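From: Morenike Ugwu
To: Noltley hall users list
Date: Wednesday, October 26, 2022
Subject: Re: Foam tiles for the back room, keep or replace?

Gervasio Palma wrote:

> Hi all,
>
> Before I order anything I'd like to hear from people who use the foam
> tiles. My own feeling is that they are fine for sitting on and not much
> good for anything else. The wood floor marks easily and the folding
> tables are worse, so we do need something. Fothergill has rubber
> matting on a roll, which would lie flat and have no seams. It's heavy,
> though, and somebody has to carry it up from the closet.
>
> Does anyone use the tiles as a table cover or work surface? If so, how
> do they hold up? Do drinks stay upright on them? That was the complaint
> from the Thursday group.
>
> Gervasio

Gervasio,

I use them as a work surface most weeks, so I can answer some of this.

I'd keep them. The light blue ones are the ones I know. They have a fine grid texture on top, and small parts don't skate around the way they do on the bare tables. If you drop a screw it more or less stays where it landed. They also cut down on noise, which matters when Jade Hollis has her reading group on the other side of the partition.

The joins are the weak point, but I think we've been making them worse ourselves. If you start at one corner and press the teeth down one at a time, the join closes up and you can hardly feel it. If you lay two tiles down and stamp along the middle, you get a ridge, and the ridge is what tips cups over. I did it the slow way last time and the join was fine all evening.

On drinks, the answer is a tray. I put cans on a tray and the tray on the mat, a little to one side of the join so it isn't straddling it. We've had no spills on the tiles since I started doing that. Before the tray I had two in one month, both soda, and it gets down between the teeth and stays sticky until you pull the whole thing apart.
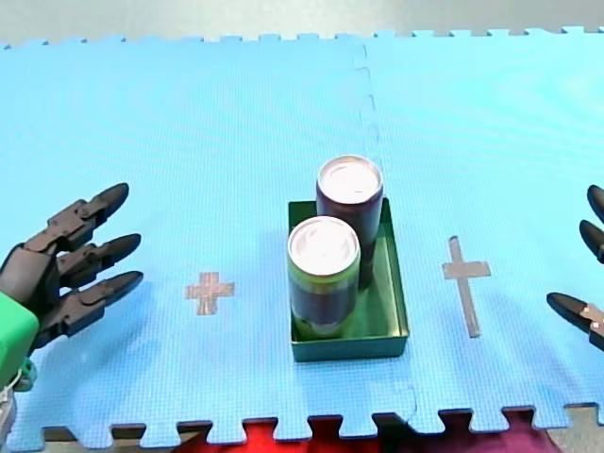
Two cans in the green tray, just left of the join.

A rectangular tray is better than a round one for this. It takes two cans side by side and it's easy to line up with the mat.

The outside edges are the other thing. We don't have the straight border strips, so the teeth are open all the way along, and whatever is underneath shows through the gaps. That's only a matter of looks until something small rolls off and goes down between them. If you're ordering anyway, could you ask whether border strips are sold separately? Uzma Talpur thought Clukness used to carry them. I haven't checked.

For cleaning, a damp cloth and a drop of dish soap is enough. Please don't use the spray from under the sink. It left a film on one tile that took me three goes to get off. Stand them on edge to dry, and don't put them back in the bag until they are dry on both sides.

Storage could be better. The bag in the closet holds 9 tiles if they are stacked flat, and people have been folding them to get them in faster. A folded tile keeps the bend for days, and that's probably half the reason for the Thursday group's complaint.

I have no objection to the rubber roll for the main room, where there are chairs going back and forth. I just wouldn't want to carry it upstairs for a two-hour session, and I doubt Emilian would either.

I'll be in the back room next week from 6 if you want to come and look at them before you decide. The key is on the usual hook.

Morenike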